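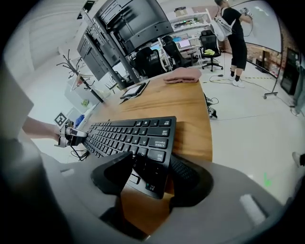 The audiobook of Covevon moved from script preparation into full recording during this reporting period. The novel runs to 22 chapters, and the grant covers a multicast reading of all of them, plus the two appendices that the print edition places after the map. Script markup took longer than planned. Each line of dialogue has to be tagged with a speaker code before a reading script can be exported, and the tagging is done by hand from a black computer keyboard, with Tab moving the cursor to the next line of speech and Shift and Tab together moving it back. A trial of automatic speaker tagging in January gave too many errors in scenes with more than three speakers and was dropped. All chapters are now tagged and checked against the second printing.

Status of recording

Chapters 1 to 9 are recorded and edited. Chapters 10 to 16 are recorded and waiting for a first edit. The remaining chapters are scheduled but not started. Narration is read by Polyxeni Kokkinos. Faisal Memon reads Jesero, the ferry clerk, who has the largest speaking part after the narrator. Panagiotis Pappas reads the magistrate and four minor parts. Sessions are held one actor at a time, and the dialogue is assembled in the edit. The proposal had called for group sessions in the courtroom chapters. We tested this with Chapter 7 and found that page noise and overlapping breaths carried onto every track, so the chapter was recorded again singly. The cost of the repeat session was met from the contingency line.

Pickups

The script contains 1863 tagged lines of dialogue. Pickup requests so far fall mainly under place names. Lalldale was read with the stress on the first syllable by two actors and on the second by a third. The author's estate has confirmed first-syllable stress, and the affected lines in Chapters 3, 5 and 6 have been replaced. A pronunciation list now goes out with every script. It should have been issued before the first session.

Editing and mastering

Rafail Karamanlidis is editing at Politis, under the terms set out in the original agreement. Room tone was recorded at the start and end of each session and is used to fill gaps between lines. Levels are matched between actors before the chapter is assembled, then checked again over the full chapter. Chapter 4 was returned once for a low hum under the narration, traced to a power supply in the booth. The supply has been replaced. No hum has been found in later chapters.

Budget

Spending on actors' fees is in line with the proposal. Editing is over by 7 percent, owing to the reassembly of Chapter 7 and the place name pickups. Studio hire is under by a slightly larger amount, as single sessions need the small booth only. We ask for approval to move the unspent part of studio hire to editing. The total requested does not change.

Next period

Iraklis Gkikas joins the cast for Chapters 17 to 22 as the surveyor. His contract is signed and his scripts have been sent. First edits of Chapters 10 to 16 will be done alongside the new recording. The appendices will be read last by the narrator in one session. Cover art and retail text are outside the grant and are being handled by the publisher.

Submitted June 3, 2023. Session logs and the current pronunciation list are attached.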